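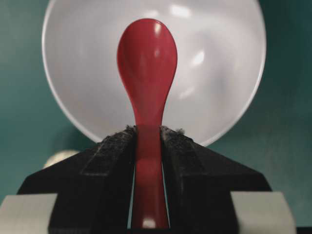
Bikano is a set of teleoperated examples for learning to use a spoon, and we would ask anyone thinking of training on it to read the whole of this file first. Most of the trouble we have had with the data comes down to grip. A glossy spoon held upright by its narrow handle, between two pads as scuffed and dusty as these, with grey fibres fraying at the top of each, is a poor place from which to conclude anything general about tool use. A policy trained on Bikano learns Bikano's pads along with everything else. We have no good way of separating the two and we don't believe people who say they have.

README for Bikano, tabletop spoon set
February, by the Plundby bench group

Search this repository Go

What is in it

203 episodes were recorded. 7 were thrown out, and the reasons are in dropped.txt. The rest are in the release. Each episode is one attempt at one job: take the spoon, bring it to the small dish, collect some grain, tip it into the bowl, put the spoon back down. The arms were driven by hand throughout. There is nothing scripted in the set and nothing produced by a policy.

Every episode has 3 camera views (wrist, head and side), the joint positions of both arms, the commands sent to them, and a sentence of instruction. The sentence was written once and copied to every episode. Please don't report results on language following with this data. There is no language to follow. A model could be fed a shopping list in place of our sentence and do equally well, and we would be glad if somebody tried it and published the result.

What we say it is good for

Less than we said in the first version of this file. That version claimed Bikano would help with "general kitchen manipulation". We have taken the phrase out. There is no kitchen here. There is a flat teal surface, some white crockery, a spoon and a few small items, under lights that did not move between sessions.

We think the set is fair for the following:

- checking that your loader, your time alignment and your training loop work from end to end
- comparing two policy classes on the same narrow job, if both get the same episodes
- practising grasps on a thin handle, with the warning about the pads given at the top
- looking at how operators differ

We think it is poor for anything with "general", "robust" or "open-world" in the title. We can't stop you, but please at least quote this line.

How it was gathered

Operators sat out of view of the table cameras and watched the same pictures that went into the files. We did it this way on purpose. In an earlier set, Plundby, the operators could look straight at the table, and they used what they saw there to make choices the cameras could not account for. A learner was then asked to copy decisions with half of the evidence missing. Bikano is slower and clumsier as a result. The median episode is longer than in Plundby and there are more pauses. We consider this an improvement, though the people who had to do the driving may not.

The dishes were moved by hand between episodes. The operator was told to "vary the layout". We now regard that as a bad instruction. People asked to vary things tend to vary them a little, within easy reach, and go on to do it the same way again. If you plot the bowl positions from the first image of each episode you will get a tidy cluster with a few stragglers. Costa, the set we are planning next, will use printed positions drawn at random, including awkward ones. Until then, any success rate you measure with the bowl in the cluster is a success rate for the cluster. 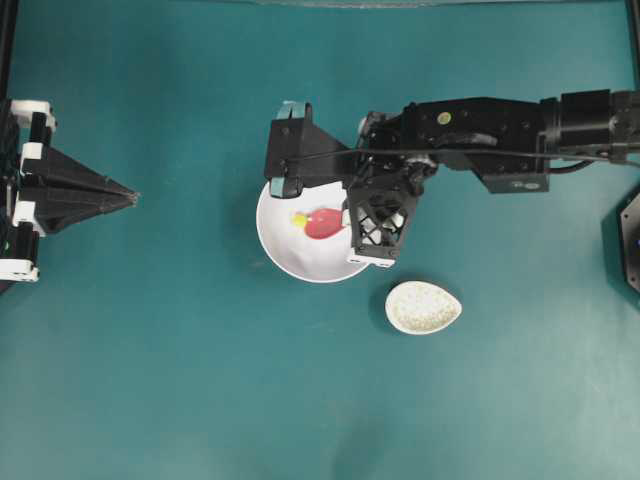

Small items were left in the bowl in some episodes as clutter. The idea was to stop the policy treating the inside of the bowl as a plain white target. Whether it did so is another matter. In our own runs, the policy trained with clutter and the policy trained without it failed in much the same spots, and the difference between them was well inside what we got from changing the random seed. We have left the clutter episodes in and marked them in the index under clutter, yes or no. The items themselves are not labelled. If you need object labels you will have to make them, and we would be wary of any made automatically, given how much of the bowl the arm covers during an approach.

Labels for success

An episode counts as a success if grain from the dish ended up in the bowl and the spoon was put down without being dropped. The judgement was made by the operator, straight afterwards, by pressing a key.

We don't trust this label much. "Some grain" was never given a lower limit. An operator at the end of a long afternoon is a generous judge, and you can see the pass rate creep upwards as the day goes on. You may read that as people getting better at the job. We did too, until we rewatched a batch and disagreed with the key presses often enough to stop using them in our own work. The field is still there, called success_operator. A second field, success_review, is filled in only for the episodes we rewatched and is blank elsewhere. Blank means not reviewed. Please do not read it as a fail, as our own script did for a while.

Amounts were not weighed. Any paper that gives grams per scoop from Bikano has made them up.

Cameras

The wrist view is the one most people will want, and it is the one we would be most careful with. It has the handle, the pads and whatever lies straight behind them, and in a good grasp very little changes from one image to the next. Policies love it. Ours got most of the way to its headline number on the wrist view alone, and fell over when we put a different spoon in the gripper.

The head view has both arms in it, and the working arm often hangs over the very thing you would like to see. The second arm is parked for most of the job. Its joint values are included anyway, and they hardly change. Drop them if you like. One group who tried an early copy kept them in and told us the second arm "contributed". We asked how and have not heard back. 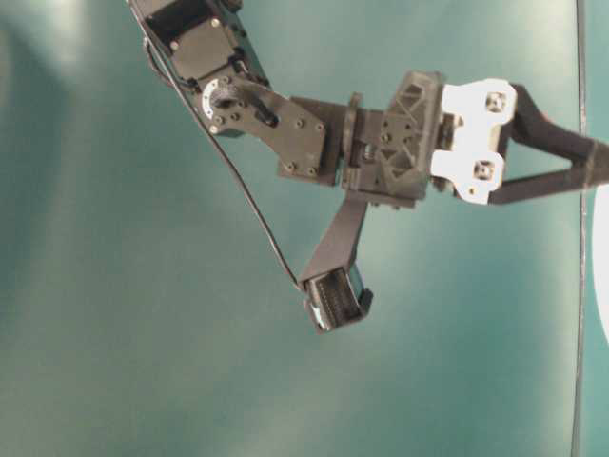
The side view was added for our own use, to look at joint angles and cable routing when a run went wrong. It was never aimed with learning in mind. The dishes are often out of it, wholly or in part. We put it in the release after several requests, and our tests found no gain from training on it. It does add a good deal to the download. If disk space matters to you, fetch the version without it, under bikano_two_view.

Timing

All views and joint readings are resampled to 10 steps a second. The raw rates were different for each device and not quite steady. Resampling hides that, and we are in two minds about having done it. A scoop is quick at the moment the spoon turns, and at this rate the turn may be only a few steps long. If your method depends on fast contact, ask for the raw logs. They are messy, they are larger, and the clocks drift against each other.

There is no force or touch data. Grip force has to be guessed from the commanded and measured finger positions, and with pads that wear, the guess gets worse as the set goes on. We didn't write down when pads were changed. We should have. Costa will have a field for it.

Splits

The split files in the release are by session. An older split, by episode at random, is still floating about in copies of the first version. Don't use it. Neighbouring episodes share a layout, a light level and usually an operator, so a random split puts near-twins on both sides. Numbers from it look lovely.

Baselines

We give one, a plain behaviour cloning model, with its config and weights. It was trained using the Emeck loader in this repository and tested on our own bench, on our own spoon, by us. You should put as much weight on that as you would if another lab told you the same. We have left the score out of this file, as the last one was quoted without the conditions attached. It is in baseline/notes.txt, conditions first.

Known faults

- The instruction sentence has a spelling mistake. It is the same in every episode, so we have left it.
- A few episodes begin with the spoon already in the grip. They are marked start_held.
- Brightness in the head view shifts when the arm passes under the lights. Exposure was not locked.
- The index lists session names in upper case and the folders are in lower case. The loader copes. Yours may not.

Corrections go in the issue tracker. If you find an episode labelled as a success that plainly isn't, send the episode number and we will fill in the review field.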